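Shared Plates in Practice: Portion, Price and Wait Time at Four Small Restaurants

Siriporn Chaimongkol
Hospitality Operations, final project report
Submitted Nov 22, 2022

1. Background

Small restaurants increasingly sell their evening menu as shared plates. The format is popular with owners as it lets a short kitchen line send food out as it is ready. Diners are less consistent in their view of it. This project looked at whether the order in which plates reach the table affects how people rate the meal, and whether the menu wording prepares them for it.

Four restaurants in Wastton agreed to take part. All are licensed, all seat fewer than 60, and all offer at least one grilled dish, one noodle or grain dish and one cold plate. Khunthong is the only Thai kitchen in the group. Grostitz serves smoked meats, dumplings and pickles. The other two asked to be listed as Restaurant C and Restaurant D.

2. Method

Each restaurant was visited for two dinner services in June. Tables of two to four people were asked at the end of the meal to fill in a short card covering flavour, temperature of the food, portion size, value and pacing. Each item was scored from 1 to 5. The cards were anonymous. Up to 20 cards were accepted per service, and tables with children's meals were left out.

Plate times were taken from the docket printer and from a paper log kept at the pass. Where the two disagreed, the docket time was used for the order and the log for the delivery. Scores were entered by hand into a spreadsheet in the Illton building.

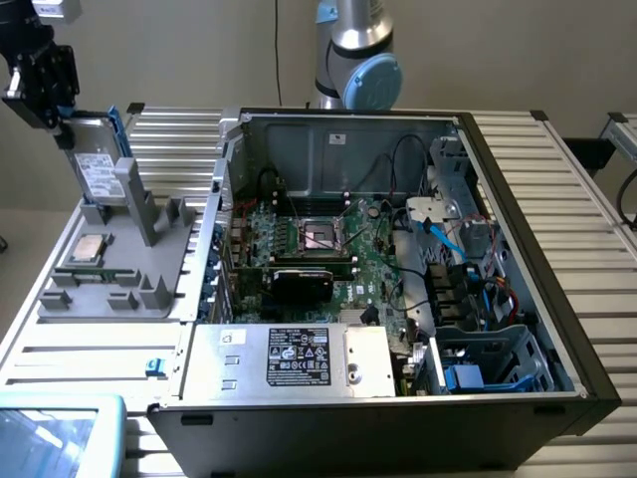 Figure 1. Desktop tower with the side panel off, Illton building.

Menu wording was coded separately. A menu was marked "explained" if it stated that plates arrive in no set order, and "unexplained" if it did not. A note printed only on the website did not count.

3. Results

Pacing had the widest spread of any item on the card. Flavour had the narrowest, and no restaurant scored poorly on it. The grilled pork neck at Khunthong and the beet dumplings at Grostitz were the dishes most often named in the comment box.

Tables that received a cold plate first gave higher pacing scores, even where the total wait for the full order was longer. The effect was clearest at Grostitz, where the pickle board needs no cooking and normally leaves the pass before anything else. At Restaurant D the cold plate is dressed to order by the same cook who runs the grill, and it often came out last.

Rice was a recurring complaint. At Khunthong it is ordered separately, and several tables had finished a curry before the rice arrived. The kitchen has since moved rice to the top of the docket.

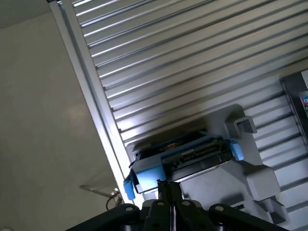
Figure 2. Device in its grey mounting bracket, Illton building.

Value scores followed portion size more closely than price. Three dumplings on a plate for two people drew more negative comments than any price on the four menus — an easy fault to correct, as the plate could be sold in even numbers.

Explained menus were linked to better pacing scores, but only two of the four restaurants used them and the difference cannot be separated from the kitchens themselves.

4. Limits

The sample is small and covers one season. Diners who were unhappy may have been less willing to fill in a card. The paper log at Restaurant C has a gap of 20 minutes during the second service, and plates sent in that period were removed from the timing data.

5. Recommendations

Send one cold or ready-made plate to each table before any cooked dish. Print the serving order policy at the top of the menu, above the prices. Fire rice and bread with the first cooked plate. Match piece counts to the size of the table, and let staff add a single piece at a set price.

A follow-up with lunch service would be useful, as lunch diners order fewer plates and have less time. Grostitz has agreed to take part.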